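Progress Report to the Rathore Fund
Community Cooking Classes, Flitetham
March 10, 2024

Dear Ms. Mathur,

I am sending you the second report on the cooking classes which your fund supports. The first report covered the time until December, when we were still looking for a kitchen. I am glad to write that the classes are now running and that most of the work is going according to the plan.

Kitchen and equipment

We rent the kitchen at Planholm two evenings in the week. It has two gas stoves, one large oven and a deep sink. The oven heats more strongly at the back, so we turn the trays after half of the baking time. From the grant we bought pressure cookers, rolling pins, knives and a good scale. The cost of this was 700 dollars, and the receipts are with Kamlesh Joshi.

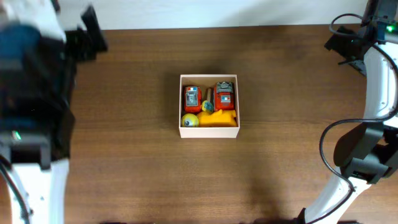 We had planned to buy a second refrigerator also. The one at Planholm is small, and on the evening before a class it must hold the soaked beans, the yogurt and the dough for everybody. The price was higher than in our budget, so we ask your permission to move this purchase to the next period.

The classes

In this period 19 people finished the full course. Shanti Sandhu teaches lentils, rice and flat breads, and Neelam Bisht teaches vegetables and pickles. The most loved lesson was the one on red lentil soup with cumin and lemon. The least successful was the stuffed bread. Many of the breads opened in the pan, because the potato filling was too wet. Shanti now lets the potatoes cool and dry on a cloth before mashing, and she has made this lesson longer.

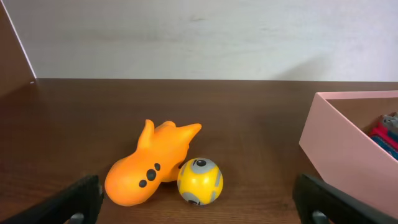

Some participants told us that the recipes use too much oil for their health. Neelam has changed four recipes and tested them at home. The eggplant is now baked before it goes to the pan, and the taste is still good.

Recipe booklet

We printed 100 copies of the recipe booklet at Fomel. There is a mistake in the chickpea recipe, where the salt is given in tablespoons and should be in teaspoons. We put a correction slip in each copy.

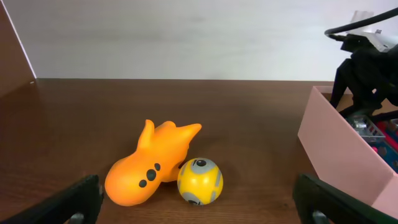

Flitetham Home Cooking Group

Money

Until now we have spent over 3,000 dollars of the grant. Ingredients cost more than we expected, mainly the cooking oil and the basmati rice. We now buy rice in large sacks and keep it in closed bins.

Next steps

We will start a beginners' course with simpler dishes, and we will repeat the pickle lesson when green mangoes are in the shops. I would also like to know if the fund can pay for one first aid training, as the teachers have asked for it. Please send me your answer about the refrigerator when it is possible for you.

With kind regards,
Sarla Lodhi
Coordinator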